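Kitchen robot claims meet a cluttered counter

Hotton says its Isari software is nearly ready to clear up after dinner. The numbers the company put out in August say something a bit different.

Isari was run through 261 kitchen tidying jobs, most of them in simulation, where a stock robot arm is asked to pick up pans, spoons and bottles and put them where they belong. It finished 71 percent. That sounds decent until you read the notes, which say a job counted as finished even when a person had to restart the arm up to 2 times along the way.
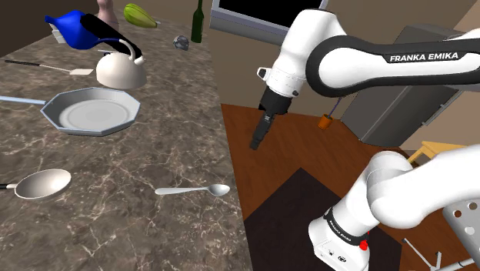
Mawuli Mahama, who tests home appliances for the consumer newsletter Baidoo, read the full results over a weekend and was not impressed. "If I have to stand in the kitchen and restart the thing, I could have washed the pan myself," he said on Sunday. He also wants to know how the software copes with grease, steam and a wet handle, none of which appear in the published tests.

Speed is another sore spot. Hotton gives an average of six minutes per item. At that pace a modest sink of dishes would take most of an evening, and the company's figures leave out drying and putting away in closed cupboards.

Hotton says simulated practice lets the software see far more kitchens than any lab could build, and that faster versions are on the way. It would not give a price or a release date.

Rival Mindier dropped its own dish-clearing project last year and now sells shelf-scanning software to grocery stores. A spokesperson said the firm has no plans to go back to kitchens.

Hotton's first trials in real homes are due to start this winter.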